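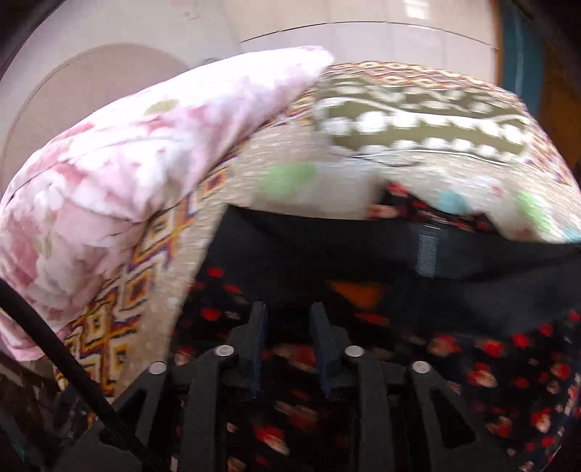
Folding skirts and dresses that won't lie flat - how do you do it?

Forum: Home and Laundry > Folding, storage and small spaces

wattleandwool
Hello all, long time reader and only an occasional poster, so please be gentle with me. I've finally got round to going through my summer clothes (it's February and I've worn the same three things all season, which tells you something) and I've come unstuck on the floral ones. You know the sort, black background with little roses all over, lots of fabric in the bottom half and not much in the top. I lay mine out on the bed because it's the only surface in the house big enough, smooth it down, fold the top part over, and then the whole side puffs up in a big round roll as if it's got a cushion inside it. I press it down and it comes up somewhere else!

I have one chest of drawers, a Lunde, three drawers, not deep. The wardrobe rail is full of my husband's work shirts and he isn't giving up an inch. So hanging is out, before anybody suggests it. What do you all do with a full skirt? Thirds? Halves? Roll it and hope?
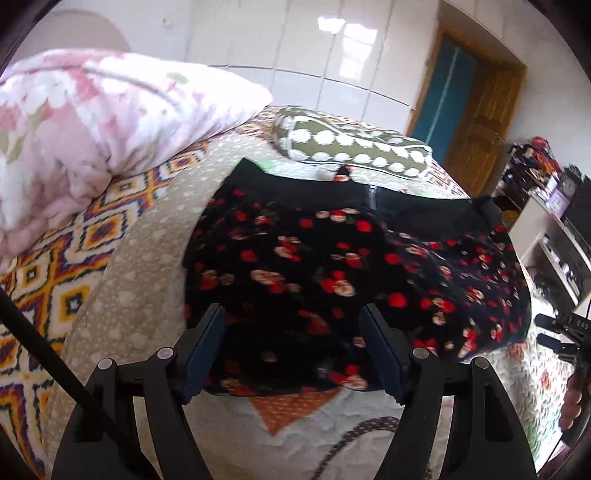 The other thing I can't decide is whether to start from the waistband or from the hem. My mum always started from the waist, zip done up, and folded down towards herself, and hers came out like something in a shop. Mine come out like a bread roll.

teacosy_tess
Oh, I know the bread roll well. Hem first, I'd say! Do the zip up, lay it face down, then bring each side in towards the middle so you've got a long strip the same width as the waistband. Run your forearm down it from top to bottom (forearm, so much better than your hand) and then fold the hem up in two goes. The puffing is air and bias, and it needs somewhere to escape, so leave the waist end open until last.

Lovely fabric, by the way. I had a dress in a rose print very like that when I was first married and wore it until the seams went.

Gumleaf7
Going to disagree with Tess, sorry Tess. Folding into a strip is fine for cotton but if it's anything slippery you'll have it sliding apart in the drawer by Tuesday. Roll it. Sides in, yes, but then roll from the hem up, firmly, and tuck the end under. I do all my skirts this way and stand them up in the drawer so I can see the colours. Seven fit across the front of mine with room for a scarf.

teacosy_tess
I did try rolling for a whole winter, Gumleaf, and everything I owned had those little crosswise creases that only show once you've left the house. Perhaps I roll too tightly. My sister says I do everything too tightly.

prairie_mender
Another vote for the strip, from a very cold part of Canada where summer dresses spend more than 2 months of the year being looked at longingly. One small thing to add: what you fold on matters. If there's a quilt or a puffy comforter underneath, you're pressing down into a sponge and the skirt just follows the shape of it. Push the bedding up to the pillow end and fold on the flattest part of the spread, or put a big tray or a piece of cardboard down first. I use the board from an old Umau puzzle mat and it's been perfect for years.

While I'm here - wattleandwool, is that bedspread a bought one? I'm very taken with the diamonds and zigzags down the border, all that orange and purple against the beige with the tiny dots. I've been piecing something along those lines and can't settle on how wide to make my border.

wattleandwool
Thank you all so much, I didn't expect such quick answers! Prairie, it was a present, so I couldn't tell you the shop, but I'll measure the border for you when the bed's clear. I do love it, though it fights with everything. My pink watercolour floral one lives up at the pillow end and the two of them have never got along.

I take your point about the sponge. I hadn't thought of it at all, I just plonk things down wherever there's a gap.

Gumleaf7
The patterns are cheerful, leave them be. I can't stand an all-white bed, it's like sleeping in a dentist's.

mossy_verandah
Coming at this from another direction. I wouldn't fold a full skirt at all if I could help it. There are clip hangers made by Wikeo that take two skirts each, one behind the other, and they use hardly any rail. I know you said no hanging, but could you put a hook on the back of the bedroom door? Two hangers on the one hook and that's four skirts out of the drawer. I've found that dark prints especially show a fold line, and then you're ironing, and I would sooner do almost anything than iron.

teacosy_tess
Clips leave marks on the waistband though, don't they? I always end up with a little pinch on either side.

mossy_verandah
They do if the band is soft. Put a scrap of felt in the clip. Or a bit of old sock, I'm not fussy.

prairie_mender
Old sock here too. And turn it inside out before you clip it, that way any mark is on the side that doesn't show.

wattleandwool
Well, I've had a go. Zip up, sides in, quilt shoved right over, forearm down the middle (Tess, it felt ridiculous and I'm converted). The black one with the roses went into thirds and it fits the middle drawer with the lid of a Surum shoebox standing up behind it to keep it from flopping. Then I tried Gumleaf's rolling on a slippery green one, and that suited it much better than folding, so I think I'm going to be one of those people who does both.

Mossy, I've measured the back of the door and there's room for a hook, but the door opens onto the bookcase. Would four skirts squash flat enough, do you think, or will I be forever catching them on the corner?

mossy_verandah
How big is the gap when it's fully open? Mine squash down to about the thickness of a good bath towel. Try hanging a towel there for a day or so and see if it gets on your nerves.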